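Steak in a countertop toaster oven – anyone else doing this?

Kitchen Corner > Small Appliances > Mini ovens and grills

pebbledash_pam
Started this topic

Right, I need to share this because my other half is sick of hearing it. We had the kitchen ripped out in March and I've been cooking everything on a Vurby mini oven balanced on the end of the dining table. I fully expected to live on toast and jacket potatoes. Instead I have been doing STEAK and it has been lovely!

What I do is take the meat out of the fridge a good while before, pat it dry with kitchen paper, bit of oil, loads of pepper, and then straight on the wire rack with the tray underneath and the top element on full. Turn it once. Leave it alone on a plate for a few minutes and eat.

The builders were meant to be gone by now and aren't, and I find I don't mind as much as I should. Does anybody else cook steak like this? And what do you set yours to? Mine goes up to about 230 but I don't trust the dial one bit.

gravyboat77
Sorry Pam but no. You can't get a proper crust in one of those. The element isn't near enough and the box is full of steam before the outside has browned. Pan, smoking hot, butter at the end. I've tried it in my Bikine and it came out grey.

pebbledash_pam
Did you preheat it though? I give mine a good 17 minutes, empty, with the rack in. I know that sounds daft for something the size of a bread bin but it makes a massive difference. Mine is properly brown on top, I promise.

gravyboat77
I gave it five. So maybe. Still say pan.

tin_of_mustard
I'm with Pam! Student house, four years, one mini oven, no working hob for most of it. We cooked everything in that thing. Thick steaks are better than thin ones because you get time for some colour before the middle goes. Thin ones I wouldn't bother with.

Also worth finding out what your dial means. I stuck an oven thermometer in mine with the knob on 200 and it read 167. So all those recipes I thought I'd ruined were just being cooked too cool.

norfolk_nan
Is yours the sort with a fan, Pam? I've got a Mokico with a fan and I turn the fan off for meat and just use the grill setting. With it on, everything dries out before it colours. Chips are a different matter, fan on all the way and they're gorgeous.

pebbledash_pam
No fan, just two knobs and a prayer. One for heat and one for the timer. Going to borrow a thermometer now, thanks mustard, I bet mine's miles out as well.

halfbaked_in_hull
Can I be boring about safety for a second? Please watch the fat. A steak on a bare rack spits upwards, and that element is only a couple of inches away. I had a small fire with lamb chops. Tray directly underneath, trim the worst of the fat off, and don't wander off to hang the washing out.

And check what you've got it plugged into. Mini oven plus kettle on one extension lead can easily go over 3000 watts, and ours kept blowing the fuse until we worked out why.

gravyboat77
See, this is my point. The pan takes six minutes and doesn't catch fire.

tin_of_mustard
Pans catch fire all the time mate, I've seen you post about it.

gravyboat77
Once. And it was a wok.

cordless_kev
Love this thread. I do mine in a Cordeiro that was in the loft of this house when we moved in. Ancient thing, the numbers have worn off the knob so I've put a dot of nail varnish where the grill starts. Best sausages I've ever had and a very decent rump.

My tip is salt the night before and leave it uncovered in the fridge on a rack. The outside goes all dry and leathery looking, and then it browns like a dream. Pepper I put on afterwards, I think it goes bitter under a hot element.

pebbledash_pam
Ooh, I'm a pepper first person. I like it a bit scorched! But the overnight salt I will definitely try.

norfolk_nan
Pepper after, every time. And crush it coarse, not dust.

tableforfew
Hello all, long time reader and you've finally got me to join in, because I've gone a bit mad for tabletop cooking this year and steak is what started it.

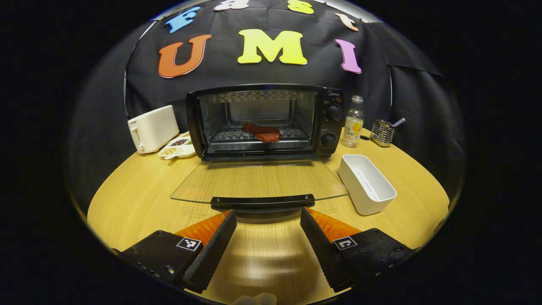
My rule for steak is that everything gets laid out before the oven goes on, because once the meat is under the element you don't want to be rooting through cupboards. I put the seasoning in a divided dish right by the corner of the oven, peppercorns in one bit and seeds in another, with a little spoon across the top so I'm not sticking meaty fingers in it. The steak goes in the middle of the wire rack, fairly high but with a clear gap up to the element, and I want to see air on every side of it. Check how far your door comes down as well! On a little round table like that one the glass folds right out towards you, so the space in front has to stay clear, and anything else you're using wants to be off to the side, like the white toaster. That's where the bread gets done for steak sandwiches, by the way, which is my real reason for all of this.

On the crust question, I think Pam and gravyboat are both right. It's a different sort of crust, more like something off a grill than out of a pan. I toast my seeds first and press them on after cooking with the pepper, and you get the crunch that way.

gravyboat77
Steak sandwich, now you're talking. What bread?

tableforfew
Plain white bloomer, cut thick as the slots will take, and mustard on both sides. I've tried posh sourdough and it just fights back.

halfbaked_in_hull
Good shout about the door. I've burnt my forearm on mine reaching over it for the salt. Slide the rack out with a proper glove, don't lean in.

cordless_kev
What seeds do you use? I've only ever done mustard seeds and they ping off everywhere.

tableforfew
Coriander mostly, lightly bashed. Fennel's nice with pork. Press them on while the meat's resting and they stay put, more or less.

pebbledash_pam
Update! Borrowed the thermometer and mine runs cool as well, so I've had the knob up to the very end. Salted overnight as Kev said. Gravyboat, it was BROWN. Darker on the back left corner where the element must be hotter, so next time I'll turn the rack round halfway as well as flipping it. Still did my pepper first, sorry nan.

gravyboat77
Fine. I'll give the Bikine another go at the weekend with a proper preheat. If it comes out grey again I'm sending you the bill for the sirloin.

norfolk_nan
Get rump, love, it's cheaper if it goes wrong.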